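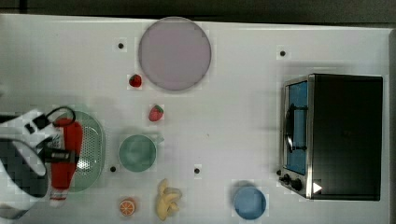
Figure 3. Overhead view of the Astholm bench with the squeeze bottle held in the gripper above the green colander. The toaster oven is at the right.

4.2 Loss of grip on deformable containers

The most frequent fault recorded on the Astholm bench was a slow loss of grip on the squeeze bottle. We treat it separately from the collision stops of Section 4.1, as it raised no alarm in the arm controller and was in most cases found only when the logs were read afterwards. The bottle is the one object in the kitchen set whose walls give way under the fingers, and the grip routine had been tuned on stiff objects such as the mug and the bowl.

The routine closes the fingers at constant speed until the motor current passes a fixed threshold, then holds the position reached at that moment. With a stiff object the current rises sharply and the held position is a safe one. With the bottle the rise is gradual. The threshold is passed while the wall is still moving inwards, and over the next few seconds the wall settles and the contact force falls. The position error stays near zero throughout, so the Undetti supervisor, which at the time watched position error alone, continued to report a good grasp.

Over the full series we ran 668 pick attempts, of which 288 used the bottle. Loss of grip was recorded in 58 of the bottle attempts. We count an attempt as a loss if the bottle turned in the fingers by more than the tolerance set in Section 3, or if it left them altogether. Drops were the smaller part of the total. Turning was more common, and in practice more troublesome, because the arm went on to the next waypoint with the bottle at an angle that the planner did not know about. A bottle carried upright clears the rim of the colander by a fair margin. When it has turned, the lower end can catch the rim on the way across, and the force then acts on the wrist from the side.

The wrist cable was a second concern. The cable stands away from the housing in a loop, and its shape changes with the wrist angle. In the November trials we saw small steps in the current reading when the wrist was near the end of its range. We first took these for noise. Later inspection found a connector that was not fully seated, and the steps went away once it had been pushed home and clamped. Attempts made before this repair are kept in the totals, but we do not use their current traces in the analysis below.

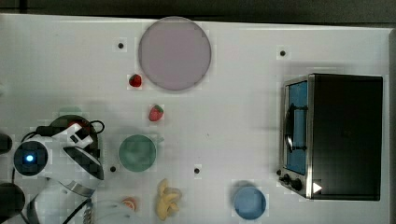

Figure 4. The same bench with the gripper at the left of the work area. The blue indicator on the gripper assembly is lit.

Object layout was not varied within a block. The plate, the two strawberries, the mug and the toaster oven served as fixed obstacles for the planner, and the keep-out volume around the oven was made larger than its body to allow for the door handle. This had an unwanted effect. Paths that would have passed over the open part of the table were pushed back towards the left, where the arm has less room to turn its wrist, and the wrist therefore spent more of each cycle close to its limit. We did not foresee this when the volume was set.

The indicator light should not be read as a sign of a sound grip. It is driven by the sensor board and shows only that the board has power and is sending data. Two operators told us separately that they had taken it to mean that the supervisor was satisfied — a reasonable guess, given that the Hafstein bench uses a light of the same colour for that purpose. The bench instructions were changed on May 26, 2018 and now state the meaning of the light on the first page.

Three changes were made to the grip routine. The fingers now close in two stages, with a pause between them for the wall to settle. The supervisor compares the current during the hold with its value at the end of closing, and stops the arm if it falls below a set fraction. Finally, the Truken planner limits wrist speed whenever the object is marked as soft. In a repeat block of 100 bottle attempts the supervisor stopped the arm four times, and there were no drops. One of the four stops was false and followed a slow drift in the current reading, for which we have no firm explanation.

The new check does not deal with turning as such. A bottle can rotate about the line between the finger pads with little change in current, and a fault of this kind would still pass unseen. Detecting it from the overhead view is difficult while the gripper housing covers part of the object. The use of a side view is taken up in Section 5.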